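2 Jul 2024

**Tarusdale shop sets aside money for a second robot arm**

I spent the morning at Hladun, the little gearbox repair outfit on the edge of Tarusdale, because I'd heard they were getting ready to spend real money on automation. They are, sort of! The owners have signed off on a plan to add a second arm to the assembly bench, with a decision on the supplier due in September. Two firms are still in the running, Caltbridge and Trosonside, and I got to hear a lot about both of them.

Lev Sydorenko runs the bench and wrote the plan. It's a page and a half long, and most of it is a table of stuff I wouldn't have thought to budget for. The arm itself is on a lease, so it barely shows up. What does show up is everything that bolts onto it or sits near it – fingers, mounts, cables, a spare controller battery, and a training day for the evening crew. The total comes to $2,822 up front, and Lev told me he got there by calling people and asking what they'd forgotten to buy the first time.

The biggest line is $1,000 for fixtures. Gears are awkward, he says, and a part that sits a hair off from where the program expects it can eat up half a shift. He'd like proper locating plates for every gear set the shop handles, and he'd like them made locally so he can drive over and complain if they're wrong (his words).
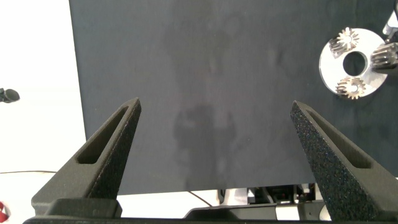 Next on the list is $700 for gripper fingers, and this was the bit people at the bench really wanted to talk about. Caltbridge sells its fingers in matched pairs and won't split them. Trosonside will sell you one at a time, but charges more for each and takes longer to ship. Yurii Onyshchenko, who does the buying, had worked out both ways on the back of a delivery note and was leaning toward Caltbridge. Lev was leaning the other way. They went back and forth on it while I drank my coffee, and I'm not sure either of them budged.

I asked Yurii why the shop didn't just buy the whole package from one seller and be done with it. He said they tried pricing it like that in the spring and the quote came back padded with software they'd never open. So now he's buying in pieces, and he keeps a running sheet with the part, the price, the lead time and the name of whoever picked up the phone. I asked if I could have a copy for my own garage projects and he laughed at me – fair enough.

What's left after fixtures and fingers goes to cables, mounts, the battery and the training day. Yurii wants to hold back a bit for shipping too, which isn't in the table yet. Lev says it can come out of the training line. Yurii says it can't.

Nobody's job is changing, at least for now. The plan says the evening crew will learn to load parts and restart a stopped program, and the day crew will keep doing the fussy setup work. I talked to a couple of folks on their break and they seemed more curious than worried. One of them wanted to know if the new arm would be any quieter than the air compressor, and I couldn't tell her.

Both suppliers have been asked to send final quotes by the end of August, and Yurii will put them in front of the owners the week after. If the numbers hold, the deposit gets paid in September. I've asked to come back when the crates show up, and Lev said yes as long as I bring the coffee.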